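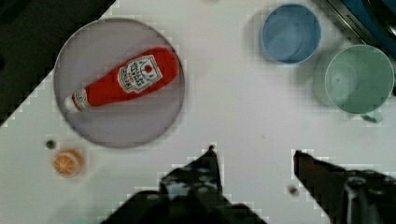
Ketchup on the plate, orange slice on the table.

Play kitchen corner: what we keep and what we pass on

In February we began to sort the toy kitchen things at Nolen, and the work is going slower than we planned. Every family has an opinion about the food. Leidy Salazar wants to keep all the fruit together in one box. Mercedes Marulanda prefers that each plate has its own food, so that the small children can set the table without asking for help.

For the moment we follow Mercedes. The ketchup goes with the lavender plate, and the children already correct us when we put it in another place. The green and blue plates still wait for their food — we have 40 pieces in the list and not all of them are easy to name. The black cups stay near the plates, and the dish rack stays on the table also, because washing up is for many children the best part of the game.
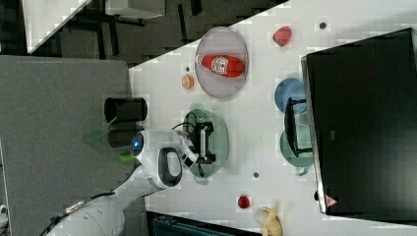
Duván Marulanda wrote to us that the rack should have its own low shelf, as his daughter can't reach over the plates to put anything in it, and that he would gladly bring one from home if we tell him the width.

We will measure it before the next meeting. If you have plates or cups to give, please leave them in room 116 before 6 p.m. Plates without sharp edges only, please. Boxes with lids are welcome too — the fruit will need one in the end.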